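Skondulura Forums > Manipulation > Teaching by Hand, Teaching by Wire
Thread: Hand guiding vs. remote control for PC teardown (yes, again)
Page 1 of 1

slotzero_sal
Member, 725 posts

I promised in December I'd write up the CPU job, so I've run out of ways to avoid it. Task: desktop tower on its side, panel off, get at the processor, lift it, carry it over to the fixture. We're collecting by remote control on the Trara handset with one fixed view of the bench and one camera near the gripper. The old batch was done by grabbing the arm and walking it through, the way you'd teach a toddler to use a spoon. 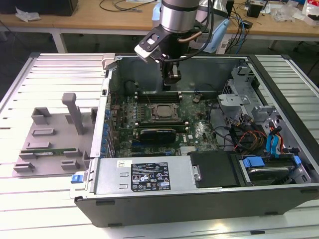
The trouble with grabbing the arm is that your own forearm ends up in every overhead shot. Our first policy learned that a socket is reachable once a plaid sleeve shows up. Put it on the bench alone and it hovered there like a guest who hasn't been told where to sit.

So, remote control. Much cleaner pictures, much worse operators. My approach to the socket by handset takes nearly 20 seconds, and most of that is me apologizing to the motherboard.

torque_muffin
Member, 2,000 posts

Roll up your sleeves? Or mask the arm out, or replay the recorded joint path with the human out of the room and record the video on the replay. We've done it that way at Sarantis for ages. You keep the good hands and lose the plaid.

slotzero_sal

Replay is fine until something moves. If the board shifts a hair while I'm holding the arm, I feel it and correct, and then the replay faithfully performs my correction on a board that didn't shift. Looks possessed.

bench_gremlin
Member

Agree with Sal on replay, disagree on everything else. On a retention lever I want my hand on the wrist. You can feel when metal is pushing back. Through a handset you get a picture and a bad feeling.

Which view are you actually driving from? If it's the overhead one I have found your 20 seconds.

slotzero_sal

Gripper camera once I'm down in the case, overhead for the travel. The close view is great for finding the socket and hopeless for depth, plus half of it is gripper. You learn to steer by the memory slots.

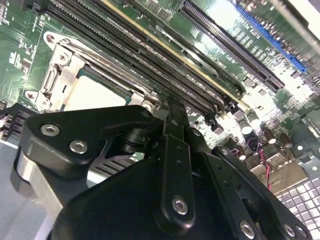
I line up on the retention frame, come down in tiny steps, and stop when I lose my nerve. That last part is in the training data now too. The policy pauses over the socket exactly where I do. It has inherited my nerve.

torque_muffin

So trim the pauses.

slotzero_sal

Tried it. Cut every idle stretch over a second and it got faster and dumber. Some of those pauses are me checking alignment, and once they were gone it came in at whatever angle it happened to have. I put the short ones back and only cut the ones where I was drinking coffee.

pidska_refugee
New member

Long-time reader. I used to collect for the Pidska bench project and we mixed the two: remote control for the travel, then hands on for the final bit, with the takeover flagged in the log so you could weight it differently. Worked okay. The catch is that the handover itself becomes a thing the robot learns - ours would stop above the part and wait politely to be grabbed.

bench_gremlin

I love that. Terrible, but I love it.

torque_muffin

I'll say what I say every time: all this trouble is operator practice. Give a new person 5 throwaway runs before anything counts and the handset stops being the enemy. People save their very first attempts and then blame the interface.

slotzero_sal

Fair, and irritating. My early runs are in there. I labeled them "characterful" and should probably take them out.

For anyone who wants the routine as it stands tonight (it is 11:40 pm and I reserve the right to hate it by breakfast):

1. Start each run from a slightly different arm pose. If you always start from home, home is all it knows.

2. Travel on the overhead view and switch to the gripper camera above the case. Don't swap back and forth. I did, and the motions look like a man hunting for his glasses.

3. Grip the processor by opposite edges, fingers level, and get it clear of the case before you turn toward the fixture. Line it up with the face square on, then go slow.

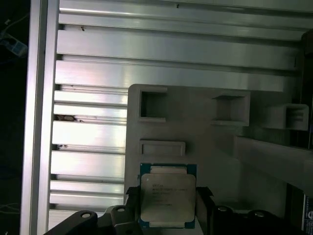 4. If a grip goes bad, keep recording and fix it by remote. Recoveries are worth having. Mark the run so you can find it later.

5. Stop after an hour. The second hour is a study of my posture.

bench_gremlin

Number 4 is the only one I'd fight over. Too many recoveries and it starts fumbling on purpose so it can do the part it's good at. I keep mine in a separate folder and add them a few at a time.

pidska_refugee

We saw the same thing. Adding them late in training helped us some. Also +1 on starting poses.

torque_muffin

Still think you should try replay with the board clamped down. Clamp the board, Sal.

slotzero_sal

Fine. I'll clamp the board and do one batch your way, short sleeves and all. Results when I have them.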